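7 April 2026
Gripper 2, finger pad swap and jaw check

Picked up where Mostafa left off. His note on the bench said "left pad feels lazy," and after a morning with it I can't improve on the wording. Squeeze the trigger and the right pad comes in on time. The left one thinks it over.

First suspect was the pad itself, because it always is. These are from the Perron batch and have been on since August, which is a long life for something that gets pinched for a living. Pulled both. The right one is fine. The left has a small split at the root, on the inside where you only see it if you bend it back further than you should. Bagged it and wrote "split" on the bag so it doesn't sneak back into the spares drawer, as the last one did.

New pads on, both sides, from the Jeltby box. Screws snugged by hand, then a quarter turn. Lorne likes a half turn. Lorne has also stripped more inserts than the rest of us put together.

Still lazy. Less so, but still.

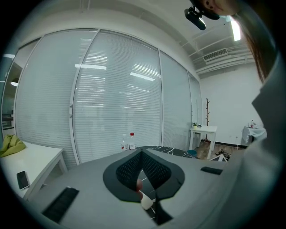 So the pad was guilty but had help. Took the slide out and found the grease had gone to something like old candle. Wiped it down, new grease, thin coat, worked it back and forth until it stopped complaining. Both sides now close together as far as I can tell by eye. Put 500 open-close cycles on it while listening to Mostafa explain his new filing system for cable ties. No squeak, no drift, no opinion on the cable ties.

Grip check afterward with the small stuff from the Gillen tray. 12 picks, 3 drops. All three drops were the same piece, the little smooth one that everybody hates, and it went out the bottom each time. I closed a bit slower on a second round of 12 and lost 2. Calling that the piece's fault until someone proves otherwise.

Things I did not fix:
The trigger return spring is soft. It works. It will stop working on a demo day.
The mesh inserts are the old ones, moved over to the new pads. No spares in the drawer, whatever the label on the drawer says.
The setup sheet still gives the Skistside pad spacing, for the unit we sent back. Ignore it. I crossed it out in pencil, and will do it in pen once Lorne agrees.

To do: order inserts and a spring. Grease the slide on gripper 1 before it gets ideas. Ask Mostafa when he last greased either of them, and be nice about it, as it may have been me.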